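Student club at Tilahun College starts folding project for home robots

Jul 22, 2026

The robotics club of Tilahun College has begun its summer project, and this year the subject is laundry. The students are collecting demonstrations of simple work with clothes, such as spreading, turning and folding, which will later be used to train a two-arm robot. The work takes place at the Homia robotics hall, where the club has been a guest since June.

In total 20 students are registered. They come from mechanical engineering and computer science mostly, but the club also accepted students of textile design for the first time, after two of them wrote to the club and asked if they could join. They have no programming experience and it was not required.

The club calls the project Skilo. The students work in pairs. One student holds a gripper in each hand and does the task, and the partner keeps the log sheet and calls the start and the end. After one session of 50 minutes they change places. Every garment is handled on a bed with a plain sheet, and the rule is that the fingers of the person do not touch the cloth while the recording is running. If this happens, the recording is marked in the log and done again.

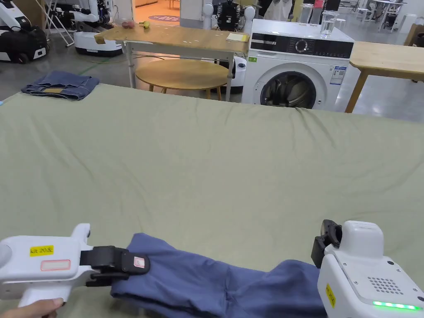

Saron Tsegaye, a third-year student who leads the project, explained that the club wanted a task which everyone knows from home. In the last two years the club built line-following cars for a competition, and she felt that the older members already knew the answers before the season started.

"With the car we had a track and the track was always the same," she said. "A shirt is never the same two times. You put it down, you take it up again, and it has another shape. We wanted to have this difficulty."

She added that the first days were slower than planned. The students had to learn how to hold the grippers so that both jaws come to the fabric from a good direction, and many of them were pressing the trigger much too hard. Some pairs practiced with a towel before they were given a garment with sleeves. There was also a long discussion about where a fold should begin, at the collar or at the bottom of the garment. The textile students had a clear opinion in this discussion, and in the end the club wrote down their way as the standard one.

The standard is now one page. It says that a shirt is first laid flat, then held at two points, lifted, and laid down again before the first fold. It says also what counts as finished. This last point took the longest time to agree, as people fold differently in every family, and some of the students had never thought about it.

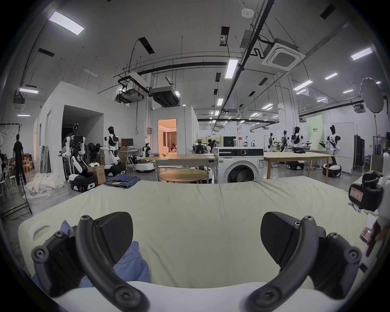
Until this week the club has kept 146 recordings. Each one is checked by a student who was not in the pair that made it. The checker looks if the garment was dropped, if the jaws stayed in view and if the name of the task was written correctly. A recording with a dropped garment is not thrown away. It goes to a separate folder, and the club plans to use this folder later, when the students will study how a person corrects a mistake.

The grippers were lent by the company Trernico for the summer period, together with spare pads for the jaws. The club pays only for the transport. Abrehet Mekonnen, who teaches the control systems course at the college and is the adviser of the club, said that the loan made the project possible, and that the club would otherwise have needed to wait for the next budget.

She was careful when asked about results. According to her, the students should not expect a robot which folds a whole basket of clothes at the end of the summer.

"I told them, if it can take a shirt by two corners and lay it down flat, I will be satisfied," said Mekonnen. "The important part for me is that they write good notes. In my course I see many students who can make something work once, and after one month they cannot say why it worked."

She also mentioned that the project gives some students a first experience in a shared hall, where other teams are working at the same time and where the furniture, the cables and the machines must be respected. The club members received a safety introduction on the first day and they repeat it when a new member comes. Long hair is tied, bags are left at the entrance, and no member goes near a robot that is switched on without the permission of the team responsible for it.
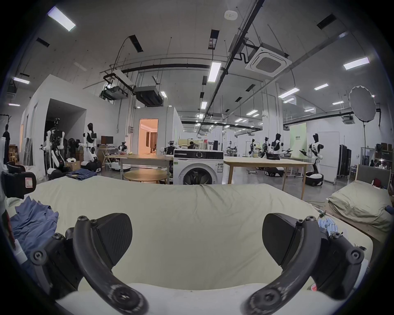 Three tasks for the summer

The club has divided the project in 3 tasks. The first is to spread a crumpled garment so that it lies flat. The second is to fold a shirt, and the third is to fold a pair of trousers and put it at the side of the bed. The first task has the most recordings at the moment. The third one was started only recently, and the students report that jeans are easier than expected in one way, for they keep the fold, and harder in another, for the thick seams do not sit well in the jaws.

For every task there is a responsible pair. They decide which clothes are used and they change the starting position from one recording to the next. At the beginning the students had the habit to put the garment down nicely, with the sleeves already straight. Tsegaye noticed this when she was reading the logs, and now the partner drops the garment on the sheet from the height of the shoulder.

The light in the hall was another subject of discussion. Some members proposed to keep it exactly equal for all recordings. Mekonnen advised against this, and the club decided to record at different hours and write the hour in the log.

Clothes from the students' homes

All clothes in the project were brought by the members. The club asked for plain colors without big prints, in adult sizes. Buttons are allowed. Wool is not used for the moment. Each garment has a number in the list, and after the project it goes back to its owner, or to the clothing collection of the college if the owner does not want it anymore.

More shirts are still needed, especially with long sleeves, and the club would be glad about some thin fabrics too. They can be left in the club room in the Tilahun main building, in the box next to the door. Please write your name on a paper and put it in the pocket.
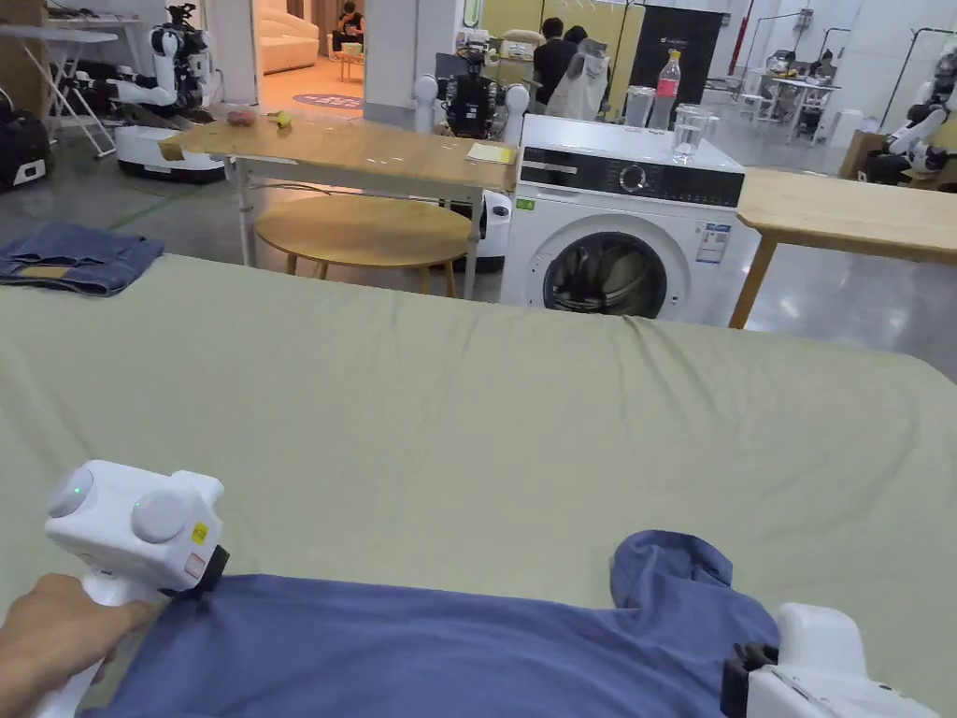
A blue shirt held between two hand-held grippers, with folded jeans near the far corner of the bed.

What comes after

When the recordings are finished, the computer science students will prepare the data and train a first model. This part will be done at the college, and only the test on the robot will be at Homia again. The club has reserved several days for the test and hopes to show it to the new students at the start of the autumn semester. If the folding is not ready at this time, the spreading task will be shown alone.

The club will publish the log sheets and the one-page standard, so that other student clubs can compare with their own way of working. A decision about publishing the recordings has not been taken. Some of the members can be heard talking in them, and the club wants to ask each person first.

Students who would like to join can still do so. No knowledge of robots is necessary, but the club asks for presence at one session per week and for readable handwriting in the log. Interested students should speak with Saron Tsegaye in the club room or leave a message for Abrehet Mekonnen at the engineering office.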